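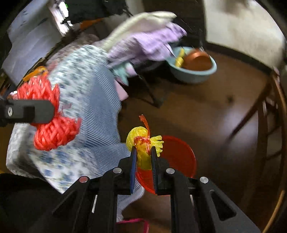 Yellow bundle in the jaws, red basin behind it

tedura_bench
Okay, hand-held gripper build, round two. The last thread got locked over the servo argument so I'm starting fresh. It's still the four-pivot linkage, long black arms, narrow fingertips. I reprinted the arms at 30 percent infill and they've stopped creaking when I squeeze hard. Total spend so far is 62 bucks, and that includes the bearings I bought twice.

My trouble is soft stuff. Anything boxy is fine. Give it something squishy and tied in the middle and I never know if I should go for the waist or the fat end. What are you all doing?

kolivex37
Waist, every time. You've got a knot there and it can't squish any further. I don't know why people make this complicated.

heywood_shop
Disagree! The waist is great if you come in straight, but if you're tilted even a little the thing pivots on you like a propeller. I go below the tie and accept a bit of sag. Also are those fingertips the same on both sides? In your photo the left one has a blue strip and the right one looks like plain black ridges.

tedura_bench
Good eye, it's just what the light and angle give you from there. Try this one, you get a better look at the pads. 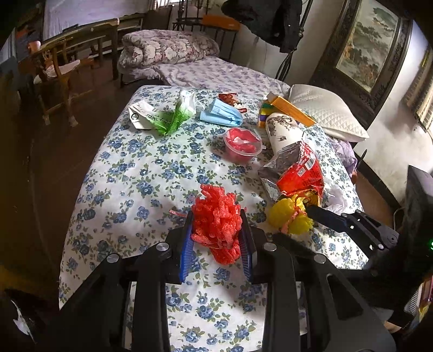 Red mesh between the blue pads, second gripper on the yellow puff

kolivex37
Oh nice, ribbed. What are they, TPU?

tedura_bench
Yep, TPU, 6 walls on the first set, and way too stiff. I'm down to three now and much happier. Knobbly mesh is my favorite thing to test on because the ribs have something to bite — smooth plastic is another story.

heywood_shop
See, I'd go the other way and leave the pads stiff and soften the linkage. I did that on my Wandham build back in May and it's been solid. Squishy pads wear out fast.

kolivex37
They wear out because you overtighten everything. We've been over this.

heywood_shop
I tighten to where it stops wobbling, which is a perfectly normal amount lol

wandham_garage
Could you post the pivot spacing? I'm on my third set of arms and mine bind up when the jaws are nearly shut. I've sanded the holes and greased the pins and it's still crunchy.

tedura_bench
37 mm between the inner and outer pivots, same on both sides. Check that your pins are parallel before you reprint anything, mine were off and I blamed the arms for ages. I'll put the files up tonight after 9.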